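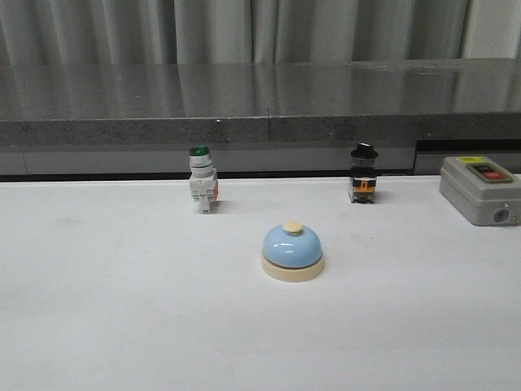
Button table, side view. Bell in front, the two bare switches behind, control box on the right.

May 21, 2018
Notebook, pressing tasks (continued from the Tetunham pages)

Jamila asked me again at lunch if a machine can already do the small chores in a shop, for example ring the bell at the counter, start the mixer, stop the mixer. I said yes for one button which is always in the same place. For the rest I do not want to say yes yet, so today I write down what we have.

The bell is the easiest and also the one which teaches me the most. The knob is small and the dome under it is glossy. With the depth values we had in Avstead, the highlight on the dome gave a false height, and the finger came down beside the knob. Inna changed the method, she now finds the base first and takes the center from there. In her last series it was 200 tries and I accept her result for the bell, but only on a flat table.

The green switch and the black one stand free, on their own feet. In a real panel they would be fixed with a nut. Salamatu thinks we should not test them like this at all, because no person presses a switch which can fall over. I partly agree. But a person would hold it with the other hand without thinking, and this is exactly the chore I want to measure. So we keep both conditions, free standing and fixed, and please do not mix them in one file. Last October we mixed them and it cost me two evenings.

The green cap is translucent and this is still a problem in strong light. The black mushroom cap is better, it is wide and a little error does not matter.

For the control box the motion is fine. What is difficult is to choose. Black and red are close together on a sloped face, and the program wants to press straight down from above. It should press perpendicular to the panel. Toshio has written the correction for the angle but it is not merged. Until then, no results from the box go in the report for Kanagaratnam.

Force limit: I leave it at 230 in the settings file (controller units, not newtons, Cristian asked me this two times). At 431 the bell moved on the table. The soft setting did not ring it every time.

Run numbers for today start from 892.

To do:
- Toshio: merge the angle correction, then tell me before you run anything
- Inna: repeat the bell with the curtains open and with them closed
- Cristian: holder for the green switch, the same height as the Flandow one
- me: answer Jamila. Bell yes, mixer no, and I will show her the box when the angle is right.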